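Stopping light from coming under a door and through a thin curtain?
Asked January 26, 2020 in Home & Rentals

Hi all! I just moved into a ground floor apartment on Westerberg and my bedroom window faces the parking lot. There's a light on a pole right outside that stays on all night and it goes straight through the curtains the last tenant left. I can't drill into the wall (lease says so, twice) and my budget is tiny. On top of that the hallway light comes in under the door. Has anyone fixed this without losing their deposit? I work early and I'm getting maybe four hours a night, so I'm open to pretty much anything short of foil on the glass.

3 answers

Jenesent
Tension rod inside the window frame, blackout liner on the rod, your old curtains stay where they are. Done. Measure first, I didn't and had to go back to the store. For the door get one of those foam draft stoppers that slide under.

Billeo217
I had the same thing in my last place, only mine was a gas station sign - bright orange, all night long! What worked for me was buying fabric by the yard and not ready-made curtains. Go for something heavy and black with a tight weave, and buy it a lot wider than the window. I went almost double. Flat fabric leaves gaps at the sides, but if there's extra it hangs in folds and closes itself up pretty well. 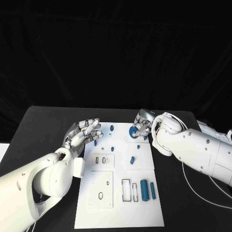
I hemmed mine with iron-on tape because I can't sew at all, and it has held up through a bunch of washes (cold water, hang it to dry, the tape hates the dryer). Then clip rings on a tension rod. Buy the thicker kind of rod, the skinny ones slide down at 3 in the morning and scare you half to death. If you still get a line of light along the top, push the rod up as high as it'll go and let the cloth stick up a little past it. The whole thing cost me less than one set of the nice curtains, and I took it with me when I moved out.

sikora2111
just get a sleep mask. 20 bucks or less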